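Ludholm visit, notes typed up on the train back

Got to the Adstead building late, missed the coffee. Fine. Went straight upstairs to the small-arms bench, the one I'd asked for. Leen Atallah was on shift and talked me through how they keep it going.

Two-arm cell, mounted on aluminum extrusion. Fingers are printed in house, yellow, and treated as a wear part. They swap a pair after 3,000 grips or when the edge goes, whichever is first. Old ones go in a bin with the date on. Spares drawer had the next sets ready, already drilled.

Morning check takes 4 minutes if nothing is wrong. Home both arms. Open and close each gripper, listen to the motor. Wiggle the bracket. Screws on the bracket back out, that's the main complaint, so they get thread locker and a paint mark now. Before July they were retightening every shift.

Cable is the other thing. Needs slack over the forearm or it tugs at full reach, too much slack and it snags the other arm. Leen sets the loop by hand with the arm stretched out, then clips it. No drawing for this, I asked. They've lost 3 cables this year, all at the conector end.

Test pieces are ordinary stuff, padlock and key the day I was there. Leen likes the padlock becuase a loose finger shows up quick on a hard square body.
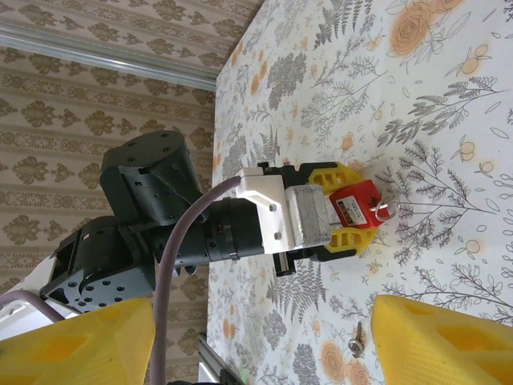
Saskia Whitelaw wrote back after I sent these round: we clip ours at the elbow only and leave the wrist end free, lasted far longer. Would check the strain relief before blaming the loop.

Passed that on to Leen. She'll try it on one arm first, leave the other as is. Going back to see the Kiss feeder next time, ran out of day.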